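ホーム ＞ サポート ＞ 取扱説明書 ＞ Kera 卓上水耕栽培キット ＞ 第3章
前の章　次の章　目次　印刷用
シェア 52　コメント 3

第3章 設置と最初の植え付け

この章では、Kera 本体の置き場所の決め方、タンクへの給水、培養液の調合、苗の定植までを扱います。種から始める場合は、先に第2章「育苗スポンジの使い方」を済ませ、本葉が出そろった苗を用意してください。

3.1 置き場所を決める

1. 水平で、満水時の重さに耐えられる台を選びます。本体の四隅がすべて台に接していることを確認してください。
2. 壁から手のひら一枚分ほど離します。背面の通気口をふさぐと、ポンプ部に熱がこもります。
3. コンセントは本体の側方、または本体より高い位置のものを使います。電源コードは途中で一度下に垂らし、たるみを作ってから差し込みます。コードを伝った水が差し込み口に届くのを防ぐためです。
4. エアコンの風が直接当たる場所、直射日光が長時間当たる窓際は避けます。

注意：延長コードを使う場合、つなぎ目を床に直接置かないでください。

メモ：培養液の温度が上がると根が傷みやすくなります。夏場に窓際しか場所がとれないときは、タンクの外側にアルミ保温シートを巻いてください。シートは付属しません。

3.2 部品を洗う

成形時の油分や輸送中のほこりが残っていることがあります。最初の給水の前に、次の手順で洗ってください。

1. タンク、栽培パネル、ポットを本体から外します。
2. 薄めた台所用中性洗剤とやわらかいスポンジで洗います。研磨剤入りのスポンジやたわしは使えません。細かい傷に藻がつきやすくなります。
3. 洗剤が残らないよう、流水でよくすすぎます。
4. ポンプは洗剤で洗わず、水だけですすぎます。吸い込み口のフィルターは手前に引くと外れます。
5. 清潔な布で水気をふき取り、組み立てます。

3.3 タンクに水を入れる

1. 栽培パネルを外した状態で、タンク内側の下の線まで水道水を入れます。
2. ポンプをタンクの底に置き、吸盤を押しつけて固定します。
3. ホースを吐出口の奥まで差し込みます。途中で折れていないか、指でたどって確かめてください。
4. 上の線まで水を足します。
5. 電源を入れ、水が循環することを確認します。水が上がってこないときは、いったん電源を切り、ポンプを水中で傾けて空気を抜いてから、もう一度入れてください。

警告：水に手を入れる前に、必ず電源プラグを抜いてください。本体のスイッチを切るだけでは不十分です。

井戸水や硬度の高いミネラルウォーターはおすすめしません。肥料の成分と結びついて白い沈殿ができることがあります。浄水器を通した水は使えますが、藻の発生はやや早くなります。

3.4 培養液を作る

付属の肥料は A 液と B 液に分かれています。原液同士を直接混ぜると成分が固まり、元に戻りません。必ず片方を水に溶かしてから、もう片方を加えてください。

1. 計量カップに水を 200 ml 取ります。
2. A 液をキャップ1杯分加え、よくかき混ぜます。
3. 混ぜたものをタンクに移し、ポンプを数分動かしてなじませます。
4. 計量カップをすすぎ、B 液についても同じ手順をくり返します。

葉物野菜とハーブはこの濃さのまま育てられます。苗が小さいうちは A 液、B 液ともに半量とし、葉の数が増えてから規定量に上げてください。
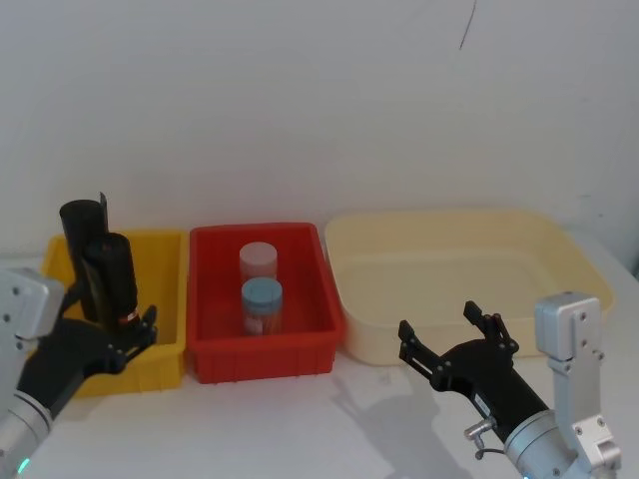 残った原液はふたを固く閉め、子どもやペットの手の届かない暗い場所に保管します。原液が衣服につくと、色が残ることがあります。皮膚についたときは水で洗い流し、目に入ったときはすぐに流水で洗ってから医師に相談してください。

いったん薄めた培養液の保存はできません。余った分は、庭木や鉢植えの水やりに使えます。

3.5 苗を植える

1. 育苗スポンジごと苗を持ち上げます。茎をつままず、スポンジの側面を持ってください。
2. スポンジの下から出ている根をポットの切れ込みに通します。根が長くからんでいるときは、水に浸しながらほぐします。
3. スポンジの上面がポットの縁より少し低くなるように収めます。
4. ポットを栽培パネルの穴に差し込みます。根の先が培養液に触れていることを、パネルを少し浮かせて確かめます。
5. 使わない穴には付属のふたをします。光が入ると藻が増えます。

メモ：バジルや青じそは横に広がります。隣の穴を一つ空けて植えると、あとの手入れが楽になります。レタス類は詰めて植え、外側の葉から順に収穫してもかまいません。

植えたあと一両日は葉がしおれ気味になることがあります。照明を短めにして様子を見てください。三日たっても戻らない場合は、根が液に届いているか、ポンプが動いているかを確認します。

3.6 照明タイマーの設定

1. 本体前面のボタンを長押しし、表示ランプが点滅したら指を離します。
2. 短く押すたびに点灯時間が切り替わります。葉物には「中」、実のなる植物には「長」を選びます。
3. そのまま放置すると点滅が止まり、設定が保存されます。

点灯は、設定を保存した時刻を起点に毎日くり返されます。朝に点灯を始めたいときは、朝に設定してください。停電などで電源が切れた場合は、設定のやり直しが必要です。12月から春先にかけて室温が低くなる部屋では、気温の下がる時間帯に点灯時間を合わせると、生育の遅れをいくらか抑えられます。

3.7 最初の一週間の手入れ

・水位は毎日見ます。下の線に近づいたら、水だけを足します。
・肥料の追加は一週間後からです。
・枯れた葉は早めに取り除きます。液に落ちた葉をそのままにすると、においの原因になります。
・根が薄い茶色になっても、ぬめりやにおいがなければ問題ありません。

ぬめりが出たときは培養液をすべて捨て、3.2 の手順でタンクを洗い直してください。根は流水で軽くすすぎ、ぬめりのひどい部分だけを清潔なはさみで切り取ります。

エラー表示「334」が出たときは、水位センサーが水面を検知できていません。水を上の線まで足し、センサーの表面を綿棒でふいてください。表示が消えない場合は、第6章「故障かなと思ったら」をご覧ください。

交換用フィルター、肥料、ポットは Nukstead の販売店で取り扱っています。

本文：Muthoni Kaijage　校閲：Salim Rashidi
発行：Koretgate 製品サポート課
最終更新：2020年7月12日（日）

前の章：育苗スポンジの使い方
次の章：収穫と植え替え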